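Vedport Handling Group
Minutes of the equipment and safety meeting
December 15, 2020, held by video call

Present: collection team (Lenoden and Skandville), hardware workshop, data desk, safety lead (chair).
Apologies: purchasing.

1. Minutes of the November meeting
Agreed as correct. The workshop asked for "replacement screws" under item 4 to be changed to "replacement springs". Done during the meeting.

2. Actions carried over
Spare charging leads have arrived at Lenoden. Skandville is still waiting for its share. The fire exit plan for the Lenoden flat has been put up by the front door. The torn rug in the hallway there has not been replaced and stays on the list.

3. Jaw fault on the hand-held grippers
The data desk reported first. Of the last 80 recordings made at Lenoden, 69 are sound. The other 11 show a jaw reading that does not match what the fingers are doing: the fingers close on an object and the reading stays well short of closed. All of these came from the same gripper, and all were made after it was dropped on a tiled floor on a Thursday afternoon.

The collection team confirmed the drop. It was written in the paper log but not in the shared one, so the data desk did not know to look for it. The gripper had been checked by opening and closing it a few times by hand. It felt normal and was put back into use the same afternoon.

The workshop has had the gripper apart. The jaw sensor mount has a hairline crack and shifts when the fingers are under load. With nothing between the fingers it reads correctly, so the hand check would not have found the fault. With a test block in the jaws the reading stuck at 66 when the block should have given a much lower value. The mount is a Vachon part from the older batch. The newer batch is thicker at that point.

Agreed:
– The affected recordings are to be marked as faulty and kept apart. They are not to be corrected by hand.
– Any gripper that is dropped comes out of use until it has been tested with the block, however it feels.
– Drops go into the shared log on the same day.

4. Replay on the arm at Skandville
Two of the faulty recordings had already been replayed on the bench arm before the problem was noticed. In the second replay the arm closed much harder than it should have on a cardboard box and crushed it. The operator pressed the stop and the arm halted. No injury. The operator was standing outside the marked area, as required.

The chair asked why the force limit had not cut in. Skandville said it had been raised the week before for a test with heavier objects and had not been put back. The limit has now been reset. There was some discussion about whether to lock the setting with a password. The workshop was in favour, while Skandville felt it would slow down ordinary work. It was agreed to try a start-up sheet first, with the force limit written in and initialled by the operator, and to come back to the password in the new year.

5. Pinched finger
One minor injury since the last meeting. A member of the collection team pinched a fingertip between the jaw bracket and the side plate while changing a finger pad. A plaster was needed and nothing more. Pads are to be changed with the power off and the jaws held open with the wedge. The workshop will make enough wedges for every kit bag.

6. Spare parts
Purchasing sent a note in advance. Vachon can supply mounts from the newer batch, but not before the holidays. Until then each older mount will be inspected under a magnifier at the start of the week. The workshop will write a half-page guide with a drawing.

7. Work continuing in the meantime
Two-gripper sessions on the bed will go on with mixed household items, soft and light ones only: sponges, the plush toy, snack packets, small boxes, cotton balls. Glass and anything heavy are left out until the new mounts are fitted. The block test is to be done on both grippers before each session and the result entered in the log.

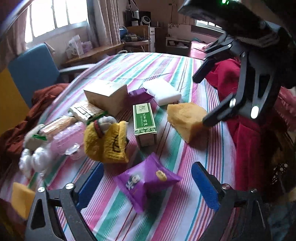 8. Next meeting
Second week of January, by video call. The data desk will circulate the link.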